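4 min read

Come and work beside the arms: a station partner wanted at our Hirlow packing house

I'm Gordon MacLeod and I run the tableware floor at Wovel. We pick, hang, nest, wrap and box mugs and small kitchen things for shops that don't want to do it themselves. If you have ever ordered a gift set with two mugs and a drying rack and it arrived in one piece, there's a fair chance one of my people had their hands on it.

I'm looking for one person to join the day shift as a station partner. It's a new job for us and I've had to write this ad three times to get it to sound like the real thing, so bear with me if it rambles a bit!

Until last April every one of our 14 benches was worked by a person standing up for a full shift. Now 2 of them have a pair of robot arms. We call those benches Wada, after the name on the old door sign at that end of the building, and the name has stuck so well that the arms get called Wada too. They are being taught to handle the sort of thing we ship – mugs, cartons, racks, mug trees – and teaching them takes somebody patient who knows what a well-packed mug looks like.

What would you be doing all day? In the morning you set the bench up, lay fresh brown paper and put out the pieces on the job sheet. Then you start the run and watch. When an arm grabs a handle at a silly angle you stop it, put things back and note down what happened in plain words. We don't need engineering language. "Went for the handle from the wrong side" is a perfectly good note, and I'd much prefer it to a number I can't read.

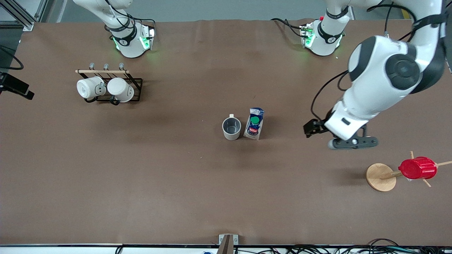
After lunch you swap to a hand bench for the rest of the shift. I fought for that part. When the arms first came in we had people minding them from start to finish, and they went home more tired than the packers did, from all that standing and looking. Mervyn Haworth was the first to tell me so, fairly loudly, in the break room. He had been packing by hand for 13 years and he wanted to keep doing it for at least part of the day. So that's how the shift is built now, and he'll be the one training you.

I should talk about jobs too, as you'd be right to ask. Nobody was let go when the arms arrived. Three people moved over to our Gullelstead site when we took on a new customer there, and they asked to go. What has changed is the work itself. There's less reaching and twisting at the Wada benches, and more screen time than some folks like. There's also more stopping and starting. Some days the arms do fine and you feel like you're watching paint dry. Other days you reset the same mug tree all morning. I can't tell you what the floor will look like five years from now, and I won't pretend I can.

You might suit this if you've worked in a warehouse, a kitchen, a store, a daycare, anywhere you had to keep an eye on things and stay good-humored. You don't need to have been near a robot before. You do need to be comfortable speaking up, to me or to anyone else, when something looks off. Anybody on the floor can stop a run and I have never once asked a person to justify it afterward.

A few practical things. It's full time, Monday to Friday, early start, done by mid-afternoon. Pay is the same grade as a senior packer, and it stays the same whether you're at a Wada bench or a hand bench that hour. Training is paid from the first morning. There's a bus that stops near the gate (the 213, it's usually on time) and plenty of parking if you drive. Closed-toe shoes, please, and long hair tied back. You can sit down at the Wada benches – we bought decent stools.

To apply, drop a letter at the front desk in Hirlow or call and ask for me. I don't need a fancy résumé. Tell me about a job where the tools or the routine changed on you, and how you got on with it, even if the answer is "badly at first." We'd like to hear from you by 09/10/2019.

If you'd like to see the place before you make up your mind, ask for a visit when you call. Mervyn will walk you round and you can put any question you like to him without me standing there. Bring a sweater, it's chilly by the loading doors.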